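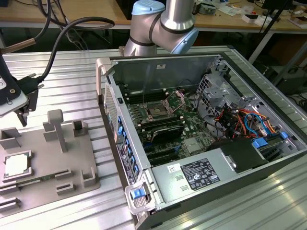
Two-finger or three-finger gripper for motherboard work?

Posted by Tessellate60, October 2023

Hi all, I'm setting up an arm to put parts back into an old desktop tower: processor into the socket, memory into the slots. The tower lies on its side on a slotted aluminium table, and the loose parts wait in a grey 3D-printed fixture next to it. I've been going back and forth between a Dornix parallel gripper with 2 fingers and the Flarent three-finger one, and I can't make up my mind! The Dornix is lovely on memory modules, but I'm nervous about it near an open socket with all those pins showing. Has anybody tried both on this sort of job? Budget is 1243 pounds, and I'd rather not spend it all on fingers.

Mio Sasaki

I'd go three-finger for the small stuff. Mine spreads the load much better on little square parts, and you can come in from straight above without knocking the drive cage. Two things I'd check first, though. Measure how wide the knuckles get when it's open (mine stick out far more than the fingertips do, and I found that out the loud way), and see if your camera can still see the part once the fingers are round it. I ended up moving my Schnyder camera to the side, and it took me most of September to get the calibration right again.

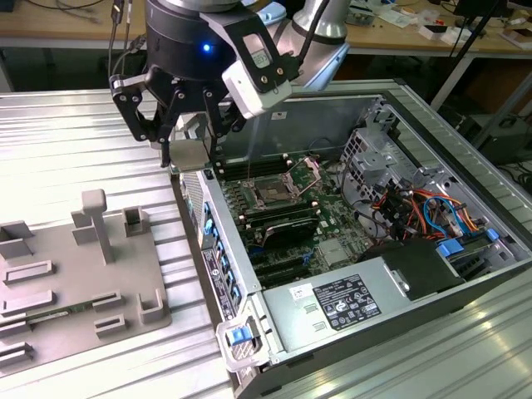 Fingertips matter more than finger count

Sorry for the heading, I paste these in from my own notes. Swap the tips before you swap the gripper! I put thin rubber pads on mine and dropped the closing speed to 60 per cent, and it stopped pinging bits across the bench.

gantry_gav

Futura controller here, runs either of them fine. Get whichever is cheaper.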